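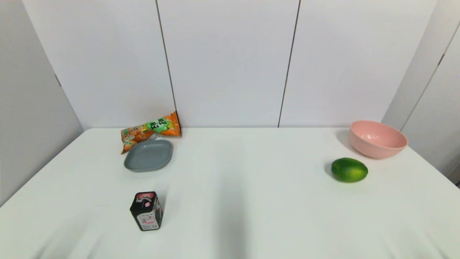
Snack bag on the table or snacks in the bowl?

Posted in Kitchen & Hosting by mazza_upstairs
53 views

Hi all, silly problem but I've gone back and forth on it long enough. I have people over for cards once a month, nothing fancy, and I put the food on a table with a white cloth over it against a white wall. I like it plain. It makes whatever you put on it look good, even a lime.

The trouble is the chips and crackers and so on. I buy these orange bags from the Zorkano on the Ilgate side of town, the ones with the green label, and if I pour the whole thing into my pink bowl at 5 in the afternoon, whatever is left by the end of the evening has gone soft and sad. If I leave it in the bag, it flops over, people rustle around in it up to the elbow, and there are crumbs all over the cloth. I also have a gray plastic plate, sort of a rectangle with rounded corners and a low rim, and a pink bowl that's pretty deep. Which would you use for what? And is there a trick to getting a bag to stay upright? Mine just leans on the wall with one end drooping.

Oh, and there's a black bottle of sauce that has to go somewhere too. I want it close to the food but it leaves a ring on the cloth every single time.

It's humid here right up through October, if that makes a difference. 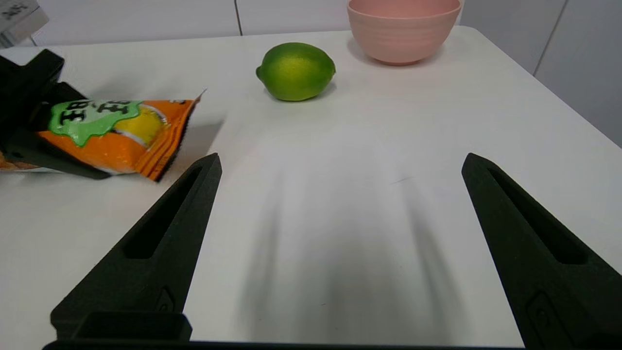
Also, does lime go with this kind of thing? My sister-in-law squeezes it over everything. I tried it once right in the bowl and got mush, so maybe I'm doing it wrong.

Thanks in advance!

Branislav Šimek

Okay, I have opinions on this, because we do a game night too (bigger than yours, I think, and much louder).

Bowl for the crunchy stuff, plate for the lime and anything wet. A deep bowl is great for light snacks since they don't roll off when somebody reaches across, and the low rim on your plate is enough to catch lime juice but it's hopeless for anything that slides. I'd cut the lime into wedges at the last minute, put them on the plate, and let people squeeze over their own handful. Never over the bowl! You found that out already, sorry.

The other half of it is don't pour the whole bag. I put out enough to cover the bottom of the bowl and come up maybe halfway, then close the bag and keep it in a cupboard until I need a refill. Yes, you have to get up. I get up two or three times a night and I don't mind it, it gets me out of shuffling.

To close it: squeeze the air out, fold the top over on itself a few times, tight, and put a clip right in the middle of the fold. The clip at the corner thing people do lets air in on the other side. If it's really humid, put the clipped bag in a tin or a jar with a lid. I did a whole summer that way and they stayed crisp for days.

If they do go soft, 200 degrees in the oven (Fahrenheit!!) on a bare tray, and keep checking on them. Let them cool all the way before you decide it didn't work, they crisp up as they cool. Don't do this in the bag, obviously, or in the plastic bowl.

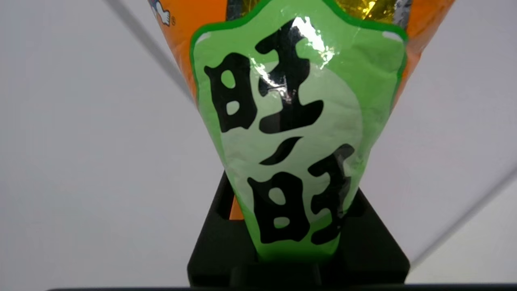

About the bag, are those the ones with the two big 旺 on the front, one above the other? My kids call them the "wang wang" bag and that's more or less how you say it. It's a nice cheerful character to have on a party table, it means prosperous or thriving, that sort of thing. So if you want to leave one out just for looks I'd say go ahead! Stand an unopened one up against the wall at the back and serve out of the bowl. For keeping it upright, push the bottom flat with your fingers first so it has something to sit on, and it helps to lean the whole width of it on the wall instead of one corner.

Clollulix

put a coaster under the bottle. or a jar lid. done

also you don't need a bowl at all, just tear the bag down the side and lay it open flat, everybody can reach. less dishes

gran_of_16

I wouldn't tear it open flat if you care about the cloth, all the crumbs end up at the edges and then on the floor. I have sixteen grandchildren, so believe me, I've swept it up.

What I do is smaller cups, one each, filled in the kitchen. Nobody's hand is in anybody's food and the rest stays shut up in the bag until it's wanted. Paper ones are fine. Then your pink bowl can hold napkins or the lime, whichever.

For the sauce ring, wipe the bottom of the bottle with a damp cloth before it goes on the table. It's nearly always a drip that ran down the last time you used it. And if there's a ring already, dish soap and cold water, straight away, before it goes in the wash. I keep the bottle on the same plate as the wedges so any drips go there.

mazza_upstairs

Thank you!! Bowl half full, plate for the lime and the sauce, clip in the middle of the fold. And yes Branislav, those are the ones. I'm going to try the oven thing with the half bag I have left, and I'll get some paper cups in case the big crowd turns up next time.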